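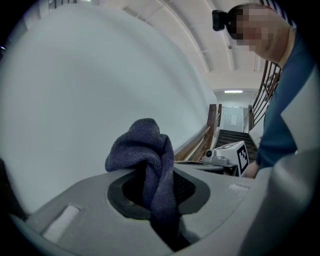
## 4. Collecting and carrying cloths on the stairs

This section applies to all residential blocks at Rurneldale in which the laundry point is reached by a staircase. It should be read together with Section 3 (Sorting and storage) and Section 6 (Wash programmes). Residents and housekeeping staff are expected to follow the same procedure.

### 4.1 Before you start

1. Check that the stairwell light is on. If it is not, do not carry anything up or down until the fault has been reported to the block office.
2. Read any notice on the door at the landing. Closures for floor cleaning are posted there and normally last no longer than one morning.
3. Put on closed shoes with a firm sole. Slippers and backless shoes are not permitted on the stairs while carrying.
4. Make sure that you have one hand free for the handrail at all times.

**Note:** Floor cleaning takes place every Wednesday. The stairs remain closed until the cleaner has removed the notice.

### 4.2 Gathering the cloths

1. Collect hand towels, dusters and other small cloths from the rooms on your floor.
2. Shake each cloth out over the waste bin in the room, not over the stairwell.
3. Keep dark cloths apart from pale ones. New dark towels may lose colour during the first 3 washes and are to be washed alone until then.
4. Bunch single cloths loosely so that no long end trails near your feet. Larger items are to be folded in half twice.
5. Place wet cloths in a Plovo lined bag before leaving the room. Tie the neck of the bag.

**Caution:** Cloths that have been used with oil, polish or solvent must not go into the general wash. Set them aside in the metal bin described in Section 3.4 and inform the block office the same day.

### 4.3 Using the stairs

1. Stand at the top and look down the full flight before taking the first step.
2. Carry the load at waist height. You must be able to see the edge of the next step over it.
3. Keep to the handrail side. Persons coming up have priority.
4. Do not throw or drop bags from an upper level, even where the flight appears to be clear.
5. Pause at the landing and adjust your hold if necessary. Do not leave bags or loose cloths there.
6. Pick up at once any cloth that falls. A dark cloth on a dark step is easily overlooked and can cause a serious fall.

**Note:** A full bag should weigh about 27 pounds at most. Heavier loads are to be divided and carried in two trips. Staff who have been advised not to lift should use the collection service instead (see 4.5).

### 4.4 Handing in at the laundry point

1. Place the cloths in the Akow bin that matches the colour group. Bins are labelled on the lid.
2. Enter your floor and the type of load in the handover book. Individual cloths need not be listed.
3. Take a clean set from the Hollmann shelving – lower shelves first – and close the shelf curtain afterwards.
4. Return the empty bag to its hook on your own floor.

Clean sets are made up in March for the whole year. The present stock for all blocks is 2,691 pieces, of which 2,305 are in regular use. The remainder is held in reserve and is issued only by the housekeeping office.

### 4.5 Collection service

Residents who cannot use the stairs may leave a tied bag inside the door of their room before 9 a.m. and hang out the green card. The bag will be collected in the course of the day. Clean cloths are delivered with the next round.

**Caution:** Bags must not be left in the corridor or on the stairs, which are escape routes and must remain clear.

### 4.6 Questions and missing items

Cloths that cannot be traced after one full wash cycle should be reported in writing to Anneliese Ostermann, Housekeeping Office. Please state the colour, the material and the floor from which the item was sent. Unclaimed cloths are returned to general stock at the end of each quarter.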